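Learning to eat slowly

When I moved to Bernen for my work I was thirty-something and I ate my lunch in five minutes. I am not proud of it, but I was also not ashamed. At my old office in Tundangate everybody did the same. We ate in front of the screen, with one hand on the mouse, and if you asked me at three in the afternoon what I had eaten I had to think for a moment.

My new colleagues were different. On my first day Britt-Marie Hellström came to my desk at noon and stood there until I understood that I should get up. She did not say anything. She was already holding her plate. We went to the small kitchen on our floor, where Reda Hajji was cutting bread, and we sat down, and I finished before Reda had put butter on his second slice. Then I sat with my empty plate and did not know where to look.

I think this was the first time I noticed it as a problem. Before, I thought of it as being efficient.

I should say that I grew up in a house with many people and one not very large pot. My grandmother cooked very well, but if you were slow you got the part with the bones. My cousins were older than me and they were fast. So I learned to be fast too, and nobody in the family ever told me to stop. When I visit now, we still eat in this way. The food takes the whole morning to cook and it is gone before the tea is ready.

The stomach trouble came later. I will not write much about it because it is boring and also a little embarrassing. I had pain after lunch, and in the evenings I felt heavy and was in a bad mood. The doctor asked me many questions about what I eat. I had prepared a list for her, very proper, with vegetables. She read it and then she asked how long it takes me to eat all this. I said five minutes. She put the list down.

So I started to practice. I am the kind of person who reads about a thing before doing it, and I found a lot of advice. Put down the fork after every bite. Chew a certain number of times. Eat with the other hand. Use a timer. I tried all of them during February and I want to tell you how it went, in case you are the same type of eater.

Counting the chewing was the worst one for me. After two days I could not hear what people said to me at the table, because I was counting inside my head. Nam-gil Min, who sat across from me, asked if I was angry with him. I stopped after that.

The other hand was funny for one meal. I ate soup with it and had to change my shirt.

The timer worked a little. I set it for 18 minutes, and the rule was that I must still have some food on my plate when it rings. The first week I failed almost every day. I would leave one potato on the plate and look at it and wait. This is not really slow eating, it is fast eating and then guarding a potato. But in the second week something got easier, and I noticed that I was putting down the fork without deciding to do it. I do not know if it was the timer or only that I was paying attention.

What helped me most was not in any of the articles. It was Ville Savolainen, who rents the room next to mine and who is the slowest eater I have ever met. He can make one sandwich last for a whole radio program. I asked him once how he does it and he did not understand the question. For him there is nothing to do. He takes a bite, he looks out of the window, he tells you about his sister's boat, and after a while he remembers the sandwich. I began to eat my dinner at the same time as him, and little by little I got slower too. It is difficult to hurry when the other person is in the middle of a story about a boat.

At home I also changed how I put things out. I used to eat the snack from the bag, standing at the counter. Now I sit down for everything, even if it is one piece of fruit. I take a bowl, I put it on the table, and I leave my phone in the other room. It sounds like very small things and they are small. My mother laughed when I told her. She said that in her time this was called having manners.
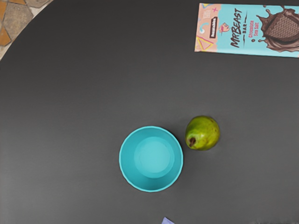 A pear, a chocolate bar and a turquoise bowl.

Fruit is a good thing to practice with, by the way. A pear is better than a banana, because a banana is so soft that you can swallow half of it without noticing. With a ripe pear you have to be careful of the juice, so you slow down anyway. I cut mine into slices and eat them one by one. For chocolate I do something similar. I break off 2 squares, close the wrapper, and put the rest back in the cupboard before I eat the first one. If the bar stays on the table, I know myself.

I still have bad days. When there is a lot of work I go back to the old habit, and last week I ate a whole plate of noodles while reading one email. I-seul Ma, who started at our office after me, eats even faster than I did, and I see her sitting with her empty plate and looking for a place to put her eyes. I have not said anything to her about it. I only try to ask her a question when she has just lifted the fork – she is polite, so she puts it down to answer.

The pain after lunch is mostly gone. I also drink less coffee, though I did not plan this, and I know now that I do not like the tomato soup from the place downstairs. I had it every week for almost a year. It is much too sweet, and I think it always was.

If somebody has a good way to eat slowly when you are alone, without radio and without a neighbor, please write it in the comments. Ville is going to visit his sister next month and I am a little worried about my dinners.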